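[Ornard-build] Re: Finger pads slipping on paper things

From: Anong Wattanapong
To: the Ornard-build list
Date: 30 December 2021

Hello Horacio, and hello to everybody else still reading mail this week,

I meant to answer you days ago, and then the house filled up with relatives and I couldn't get near a keyboard without a child in my lap. So please forgive the delay, and forgive the length too, because I have a good deal to say about fingers!

Horacio Daza wrote:
> I finished my hand-held Ornard over the break, following Pichit's
> notes for the linkage and Anong's files for the finger blocks. It
> opens and closes nicely and it will pick up a cup, a marker, a bar of
> soap. But anything made of thin paper slides out, or else folds over
> and comes up sideways. I squeezed harder and that made it worse.
>
> Is this the blocks, or the linkage, or just me? Also, did people line
> their holes with anything? My pivots feel gritty after one evening of
> playing with it. I don't want to reprint the whole thing if I can
> avoid it, as I am nearly out of black.
>
> Horacio

First of all, congratulations on getting it together. A cup and a marker and a bar of soap on your first evening is better than I managed. Mine wouldn't close at all until Thitima came by and found that I had put one of the arms on upside down (the files are symmetrical enough to let you do that, and I have since put a small arrow on the inside face, so if your download is older than November, do check).

Now, paper. I don't think it's you. When you squeeze a gripper like this one, the whole linkage flexes a little, and past a certain point the faces of the two blocks stop being parallel. Then only the upper edges touch, and the packet has a line to pivot around and over it goes. A gentle squeeze keeps the faces flat against each other. I know that feels backward when the thing is slipping, but try it before you change any parts.

My favorite practice pieces are the little packets that come with coffee and tea. They're cheap, they're light, they fold if you treat them badly, and you can drink the rejects. I went through a great many of them with the blocks exactly as they come off the printer.
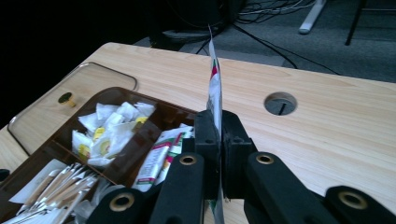
A packet held upright between the bare blocks, with the rest of the supplies in the brown tray.

I like to take them low down, so that most of the packet sticks up above the fingers. Going in from the top looks easier, but you end up pushing the contents down and gripping nothing except the crimped end, and that's the part that bends. Stand them up in a compartment if you can, leaning on each other, and come in from the side. Packets lying in a heap are a different lesson and I would leave that one for later. The wrapped stirrers are a good middle step, being stiff along their length but slippery in their sleeves.

About the holes, yes, I lined mine, and I would do it again. They're ordinary brass-colored grommets from the craft store, the kind for tarps and curtains, pressed into the arms. I won't pretend they're precision parts. You need to open the printed hole a touch first, and here I must pass on a warning from Ulla Tangen, who cracked two arms in a row by setting hers with a hammer. Use a vise, or a clamp with a scrap of wood on each side, and go slowly. The grit you feel is almost certainly plastic dust from the pivot rubbing. Take it apart, wipe everything with a dry cloth, and run 800 grit paper around the inside of the hole before the grommet goes in. A small dab of silicone grease afterward and you should be fine for a long while.

You won't need to reprint everything, either. The blocks come off with the screws and each one is its own file, so with what's left on your spool you could do a pair of fingers and leave the arms alone. Print them solid, at 100 percent infill. I tried to be thrifty with mine at first and they gave under the screw heads, and I had to tighten them every evening like a leaky faucet.

I should add a word on the surface. People keep asking me whether to sand the inner faces smooth, and my answer is please don't! The slightly rough finish you get straight from the printer is doing you a favor with paper. If you get a ragged bit along the bottom edge, trim off anything that sticks out past the face with a sharp knife and let the rest be. 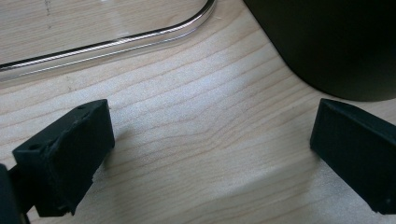
The other thing I would ask you to practice is simply opening wide and stopping. I mean it, it's dull, but it helps. Come down toward the table with the jaws well apart, hold still, look at where each finger is compared with the thing you want, and only then close. Most of my early misses happened because I was closing while I was still moving, and one finger would arrive first and shove the packet over. Pichit Rojanasak disagrees with me about this and likes to close on the way in, and I'll admit he is quicker than I am — but he has also knocked over more cups than anyone in the Drellesstead workshop.

If after all that you still have slipping, write back and tell me how it slips, whether it slides down straight or turns as it goes. Sliding straight down usually means too little friction, and a strip of thin rubber on each face will cure it. Turning means the faces aren't meeting, and then I'd look at the screws in the arms before touching the blocks. Do change only one thing at a time. I once swapped the pads and the screws together and spent a week not knowing which of them I ought to thank.

Thitima also has a few spare arms already fitted with grommets, from the batch she made for Limsakul, and she says you're welcome to a pair for the price of the postage. Write to her off the list for that, as she doesn't read it every day.

A happy new year to you all, and Horacio, do let us know how you get on with the packets.

Warmly,
Anong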